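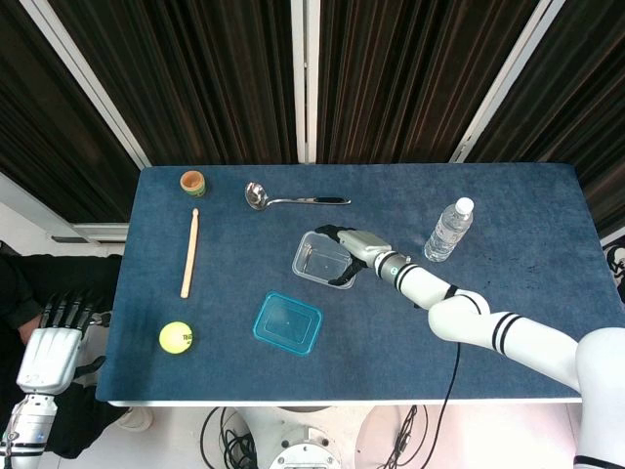 Sorting small household goods by material takes longer than sorting them by use, and the results are less obvious. The notes on this page cover one table from the Plevarmont household goods sessions, laid out on dark blue cloth in January 2023. Gudrun Hinrichs set the list of categories and Suryani Manurung wrote the handling notes, which have been shortened for the web. The cloth is slightly mottled, and it was chosen over plain white after a trial in March of the previous year, when clear plastics were difficult to pick out on a pale surface. On blue, the rim of the clear container shows as a bright line and the turquoise lid keeps its colour, although the cloth can still be seen through it.

Captions follow, one entry per object. Terms are those used in the Plevarmont list. Catalogue entries run to the same format for every table, so some wording repeats from page to page.

Wooden cup
Small, cylindrical, light orange-brown, with a pale green and tan band at the base. Filed under turned and shaped wood. Cups of this size are stored mouth down on open shelving, one layer deep. Do not nest them - the rims chip.

Ladle
Metal, with a shiny silver bowl and a long handle ending in a black grip section with a silver tip. Filed under metal, mixed. The list has no separate class for utensils with a grip in a second colour, and Tianyou Fan has asked for one. Until that is settled, mixed utensils go in the long drawer with the bowls all facing the same way.

Drumstick
Pale wood, rounded at the tip and thicker at the butt. Filed under turned and shaped wood, beside the cup. This is the entry that draws the most mail. Several readers have argued that a drumstick belongs with musical goods and should not be on a household table at all. The Plevarmont list sorts by material first and by use second, so it stays where it is. Sticks are checked for straightness by rolling them on a flat bench. Any that wobble are set aside and labelled.

Tennis ball
Yellow, with dark lettering and the usual curved seam. Filed under felt and rubber. Balls are kept in an open tray at room temperature, away from the heater. A ball will roll off a bare tabletop with very little encouragement, and cloth slows it down. Wulan Nair tested three surface coverings for this purpose and rated woven cloth the best of them, ahead of paper and vinyl.

Clear container
Rectangular, transparent plastic, open at the top. Filed under rigid plastic, clear. Containers are recorded by outside length, width and height, in millimetres, measured at the rim and not at the base. Most have tapered walls, and a base measurement will give a figure that is too small for planning shelf space. Scratches are noted only where they interfere with reading the contents from the side.

Turquoise lid
Rounded rectangle, translucent plastic, raised rim. Filed under rigid plastic, coloured. Lids are catalogued on their own and cross-referenced to a container only once the fit has been tested by hand. Colour is not accepted as evidence of a match, and neither is a similar outline. The cross-reference field for this lid is blank in the current edition.

Water bottle
Plastic. Filed under bottles, single wall. Bottles are stored upright with the caps off and kept in a separate tray from the lids. Amirul Pangaribuan maintains the bottle section and prefers to receive corrections in writing, with the entry number in the subject line.

Notes on layout
Objects are spread across the cloth with space between them, and related pieces are not necessarily set side by side. Long items may lie in either direction. No scale bar is used in the gallery series; dimensions are held in the printed catalogue, where each object has its own line.

The cloth is brushed down between tables and washed at the end of each session. Lint shows badly on dark blue, particularly grey lint, and a damp sponge removes it faster than a roller. Ironing is done on the reverse side at a medium setting.

Notes on the list
The current list has 37 material classes. Four were merged in the last revision, all of them plastics, and the old class names are still accepted in the search field. Objects made of two materials are filed under the larger by area, with the second recorded in the remarks. Where the two are close to equal, the decision goes to Gudrun Hinrichs and is entered with her initials.

Storage trays for the series are the shallow grey Corer type, 91 mm deep, with a label slot on the short side. Deeper trays were tried for the bottles and withdrawn - the labels could not be read once the trays were stacked.

Corrections to the wood and metal entries should go to Suryani Manurung. The next page in the gallery covers textiles, folded and rolled.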